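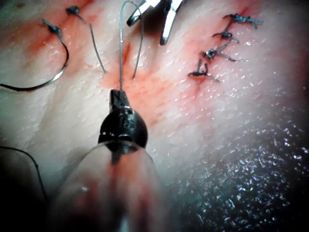

Six knots tied, and a loop of thread held up near a short incision.

Home Courses Tissue Sessions Supplies FAQ Contact

Tissue Suturing Sessions: Frequently Asked Questions

Last updated 05/02/2023

These are the questions we get most from people signed up for the interrupted suture sessions at the Zendham Skills Center. If you are enrolled in the Arnton evening course, the same answers apply except where noted.

Before you come

Do I need to have sutured before?
You need to be able to tie an instrument knot on a foam pad without looking at the handout. If you can't do that yet, take the pad session first. Tissue is slippery, and it is hard to learn the knot and the handling at the same time.

What level is this aimed at?
Most people who come are students or new residents. Veterinary students are welcome and follow the same program. We don't accept anyone under 18.

How long is a session?
4 hours, including setup and cleanup. Please plan to stay for the cleanup.

Can I come late?
Up to the end of the safety talk. After that the door stays closed and we will move you to another date if there is room.

What should I wear?
Closed shoes and clothes you don't mind washing hot. Gowns, gloves and eye protection are supplied. Tie back long hair and leave rings and watches in the locker.

I have a latex allergy. Is that a problem?
No. All gloves in the tissue room are nitrile. Put the allergy on your form anyway.

The tissue

What kind of tissue is used?
Pig tissue from a licensed supplier, as a by-product of the food trade. It arrives chilled and is used the same day. If you can't handle pork for religious or other reasons, write to us before you book and we will tell you whether the synthetic pads are available on your date.

Will there be blood?
There can be. Depending on the piece, a short cut may leave a red smear that spreads as you work. Blot it with gauze. Wiping drags it across the surface and can pull on a knot you have already tied.

Why does the surface shine so much under the light?
Wet tissue throws back a lot of small highlights. Move the lamp to one side until you can see the edges of the cut clearly. If you have to guess where an edge is, stop and move the lamp again.

My piece is drying out. What do I do?
Lay damp gauze on it between stitches. Saline is in the bottles at the end of each bench. Don't pour it on. A wet pool hides the incision and makes thin thread stick to everything.

Thread and needles

Which thread do we use?
The course kit is packed by Halliday and holds both a braided and a monofilament thread. Start with the braided. It has less memory and lies down more easily. Monofilament slides through tissue better but wants to spring open at the first throw, and it needs more throws to hold.

My thread keeps curling back on itself.
Run it gently between two gloved fingers to take out the curl. Don't pinch hard and don't pull it over the edge of an instrument.

Can I hold the thread in the needle driver?
By the free end, yes, or any part that will be trimmed off. Don't clamp a section that will stay in the finished stitch. The jaws crush the strand, and a crushed strand can break later under tension. This is the fault we mark most often.

How much thread should I pull through?
Enough to leave a short tail on the far side. Beginners leave the tail too long, then lose it in the loop and pull the whole thing out. A short tail is easier to find and easier to draw through.

Knots

How many throws do you teach?
A surgeon's knot first, with a double wrap, then single throws on top in alternating directions. Your instructor will tell you how many single throws for the thread you have.

How do I form the loop?
Hold the long strand in one instrument and bring it over the other, which should have its jaws closed. Wrap, then open the jaws just far enough to take the tail. If the loop is tight it will jump off the tip as you reach. Give it more slack than you think it needs, and keep the tips in view the whole time.

My knots come out as a round lump. Is that wrong?
A small compact knot is fine. A lump that sits up and rolls when you touch it is usually a slip knot or a granny. Check that you changed direction between throws. Cut it out and tie another. Don't add throws on top in the hope that it will hold.

How tight is tight enough?
The edges should meet and stay flat. If the tissue puckers or turns pale around the stitch, you have pulled too hard. Remember that living tissue swells, and your practice piece won't.

Where should the knot sit?
To one side of the cut, never on the line itself. Lay all the knots on the same side so they are easy to find when the stitches come out.

Can I leave the tails long?
While you are working, yes. Some people like to leave the tails on their first knots and trim them together. The drawback is that a long tail can drift across the next incision and get caught in the new stitch, so sweep tails to the side before you begin. For assessment, all tails must be trimmed.

How many stitches do I have to complete?
7 interrupted stitches on one piece, evenly spaced. There is no time limit. Stitches you cut out and redo don't count against you.

Can I use a running stitch instead?
Not in this session. The running stitch is taught in the second course at Arnton.

Safety and cleanup

What if I stick myself?
Stop, put the needle down where you can see it, and tell the instructor right away. Wash the site with soap and running water. We fill out a report for every needlestick, however small.

Where do needles go?
In the magnetic counter on your bench during the session, then in the sharps bin. Count them back with your bench partner. Nobody leaves while a needle is missing.

Can I take my tissue home?
No. All tissue goes in the marked bins and is collected. You may keep your thread offcuts if they have only been used on foam.

Can I take pictures?
Of your own work, yes. Ask before taking any that show other people. Phones must stay in a clear bag in the tissue room.

Booking and payment

How far ahead do I need to book?
Tissue is ordered 7 days before each session, and booking closes then. Cancellations after the order goes in are not refunded, but you can send someone in your place if they meet the entry level.

Does the fee cover the instruments?
You get the use of a needle driver, forceps and scissors for the session. If you want a set for practice at home, the Stuvska set in our supply list is the same pattern we use on the benches.

Do I get a certificate?
You get a signed record of attendance. It doesn't certify you to suture patients. Your school or hospital decides that.

Related pages
Instrument Knots on the Foam Pad
Choosing Thread: Braided or Monofilament
Running Stitch, Arnton Evening Course
Care of Needle Drivers and Scissors
Supply List and Order Form

Contact | Booking Terms | Privacy | © Zendham Skills Center | Back to top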